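How Do You Look After a Robot?

Quick one this week, kids. Marleny Puma here, writing this fast before the lab opens at Rengifo. Lots of you sent questions after the April page about robots that paint and robots that weld. The most popular question by far – who fixes them when they go wrong?

People do! With screwdrivers mostly. And rags. And a lot of patience.

So let's look at one machine. Ours has 2 arms and works at a table. We call the whole setup a cell, which sounds like a jail but just means the robot, its table, and everything it needs close by.

Job one: look before you touch

Zoila Mamani looks after our cell. Every morning she walks around it with her hands in her pockets. Sounds silly. But hands in pockets means you can't press anything by mistake, and you have to use your eyes.

What's she looking for? Cables, first. An arm bends all day long, and its cables bend with it. Too tight and they pull out. Too floppy and they get caught on stuff. A good cable has a bit of slack in it, like the loop in a jump rope before you swing.
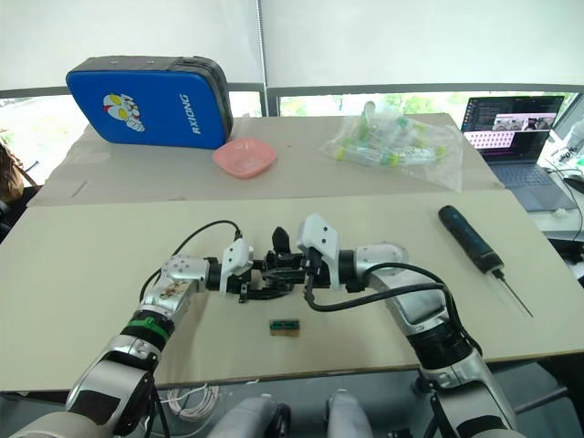
Two arms, one small part on the board between them. Find the black cable that loops up and over to the left wrist.

Then bolts. Shaking makes bolts come loose, and robots shake, even when it's too small to see. Zoila puts a dot of paint across the bolt and the metal next to it. If the two halves of the dot don't line up any more, the bolt has turned. Clever, and it costs almost nothing.

Job two: check the fingers

The part on the end of a robot arm that grabs things is called a gripper. Some grippers are suction cups, some are magnets. Ours have fingers that open and close.

How do they move? A motor spins. But fingers don't need to spin, they need to slide or swing. So inside there can be a gear rack, which is a straight bar with teeth. A little round gear rolls along the teeth and pushes the bar. Spin goes in, slide comes out. Your grown-up's car might steer with the same trick.

Grit is bad news for teeth. One crumb in there and the finger stops short, or goes click click click. Use a soft brush to get it out. Never blow on it (spit!).

Fingers get scratched too, from all the bumping and squeezing. Scratches on the outside are fine. It's the part that does the holding that matters, and if that goes smooth and shiny then things slip. Arnulfo Apaza keeps spare fingers in a jar and swaps the bad ones out. He did it in 490 seconds once and was very proud of himself.

Look for the short white rack with teeth, next to a small motor. Thats the bit we're talking about.

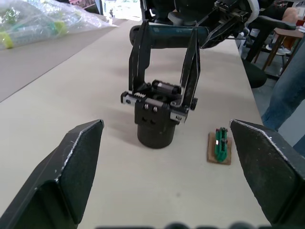

Job three: teach it where things are

After you change a finger, the robot gets confused. Its computer still thinks the old finger is on there. If the new one is even a tiny bit longer, the robot will poke the table instead of picking up the part. Ouch.

So you have to calibrate. Long word. It means checking the robot's numbers against the real world and fixing the numbers. You do it with your feet too, sort of, when you get new shoes and trip on the stairs the first day. By the second day your brain has sorted it out.

Robots don't sort it out by themselves, or ours doesn't anyway. Somebody moves the arm slowly to a spot they already know, and tells the computer – you are HERE. Then another spot. Then then another. Boring but it works.

Job four: the right tool 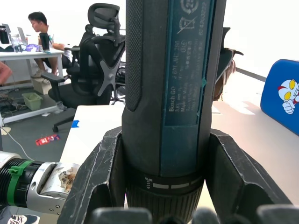

Screws can be too loose, and they can also be too tight. Too tight and you squash the plastic or strip the thread, and then you've got two problems. The turning push you give a screw is called torque (say it "tork"). Lots of electric screwdrivers have a ring near the end for choosing how much. The one between the black fingers has a ring like that, with ridges to grip and a row of little white marks. Low setting for plastic covers, higher for metal. Start low. You can always go up.

Try it at home

Pisance, our pretend repair shop game, works great for this. You need a clothespin, some tape, and a dry bean.

1. Pick up the bean with the clothespin. Easy.
2. Tape a popsicle stick to each side so the fingers get longer.
3. Close your eyes for a second, open them, grab fast.

Did you poke the table? You need calibrating! Go slow ten times, then try fast again.

Send your results to Nkrumah by Thursday and we'll put the best ones up. Next time: what does a robot do when the power goes out?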